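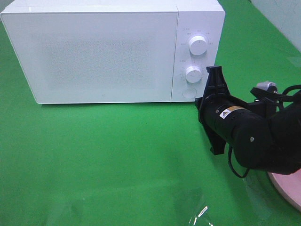
The microwave station, arm near the door button.

Home | Stories | Archive | Submit | About

The Door Button

The job at Warkelia was 500 good examples of opening a microwave. I had the evening shift, 4 hours, and the company paid by the shift, so it made no difference to me whether the arm learned anything.

I sat at the bench with the controller in my right hand. When I moved my wrist, the arm moved its wrist. When I squeezed, the gripper closed. A light came on when the recording started, and then I had to bring the gripper in from the right, find the round button under the two knobs, press it, wait for the door, and back away. Then I shut the door by hand and did it again.

The person who trained me had left two rules on a card. Don't hurry. Don't do it the same way every time. The second one was harder. After 40 tries my hand had found a path it liked, and it went down that path whether I asked it to or not. The software noticed. It was called Espiritu, and it put up a yellow bar when the examples got too much alike. I would look at the bar and start the next one from higher up, or lower, or I'd turn the microwave a little on the green table and pretend I had never seen it before.

I had a microwave at home with the same kind of button. I hadn't thought about it in years. The second week, I came in at midnight, put a bowl of soup in, and stood there. When it was done I watched my own hand come in from the right. It stopped a little short of the button, lined itself up, and pressed. I tried coming in from the left and it felt like somebody else's kitchen.

My mother used to open ours with her elbow. She always had something in her hands, a dish or a baby or the phone. She'd back up to it and give it one bump and the door would swing out past her hip. I told the shift lead about this because it seemed like something the arm ought to know. The shift lead said the arm had an elbow but it wasn't that kind of elbow.

At 312 I missed. The gripper slid below the button and pushed on the plain part of the panel, and the whole microwave moved back on the table. I reached to mark it bad. There was a key for that, and a bad one didn't count toward the 500. But the light was still on, so I backed off, came up a little, and found the button, and the door opened. It took three times as long as the others.

I kept it. I wrote "missed, then got it" in the notes box, where I had never written anything before.

A month later they ran the first model from our examples. I was allowed to stay and watch. The controller was hanging on its hook and my hands were in my lap. The arm came in from the right, along the path my hand liked, and went low. It pressed the plain part of the panel. The shift lead said a word and moved toward the stop switch.

The arm backed off. It waited about as long as I had waited. Then it came up a little and pressed again, and the door opened.

The shift lead asked where it got that. I said it was probably in there somewhere.

They moved me to drawers after that. Drawers were 500 too.

14 comments | 31 shares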